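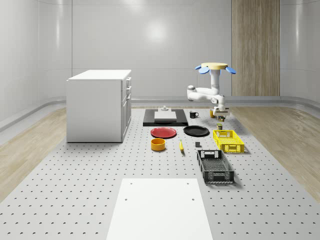
*A robot arm over its worktable, drawn by a computer. The plates, bowl, banana and crates are things for it to work with.*

# Rules for Robots That Share a Room With People

Your school has rules. So does a swimming pool. Places where robots work have rules too, and most of them are for the people.

A robot arm is strong, and it does not get tired. It may not know you are there. If it has been told to move to the left, it will move to the left, even if your elbow is in the way.

## Who writes the rules?

Some rules are called **standards**. A standard is a set of instructions that many people have agreed on. Engineers, factory workers and safety experts meet, argue about each sentence and then write it down. A standard for robots can say how fast an arm may move near a person, or where the stop button has to be.

Other rules belong to one workshop. At the Birka workshop, Halvard Söderlund keeps 4 of them on a card by the door:

1. Stay outside the line on the floor while the arm has power.
2. Know where the stop button is before you start.
3. Only one person gives the robot its orders.
4. Try every new job on a computer first.

## Why try it on a computer?

A computer can draw a pretend room with a pretend robot in it. This is called a **simulation**. If the arm knocks over a mug in a simulation, there is nothing to sweep up. You start again.

At Birka, a new job has to run 106 times in simulation before anyone tries it with a real arm. One job, named Volley, needed 455 runs, because Halvard kept changing the order of the steps.

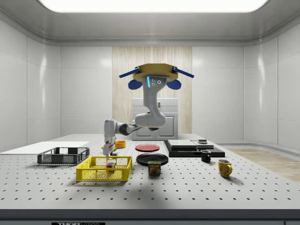
*In the simulation, the gripper reaches into the yellow basket. A small object with red, blue and yellow patches lies inside.*

## What do people check?

The **gripper** is the part that holds things, like a hand. People check that it closes gently enough for the thing it is picking up. A banana needs a softer squeeze than a can.

They also check the **reach**. This means every place the arm can get to, including the places where its elbow swings. The line on the floor goes outside all of that.

Then they look at what is on the table. If something is there that is not part of the job, the robot is stopped and a person takes it away.

## The stop button

A stop button for emergencies is usually big and red, so you can find it fast. Anyone may press it. You don't need to ask, and you won't be in trouble if you were wrong.

After a stop at Birka, 2 people look over the table together before the arm is switched on again.

## Words to know

**Standard:** instructions that many people have agreed to follow.

**Simulation:** a pretend version of something, made on a computer.

**Gripper:** the part of a robot arm that holds things.

**Reach:** all the places a robot arm can get to.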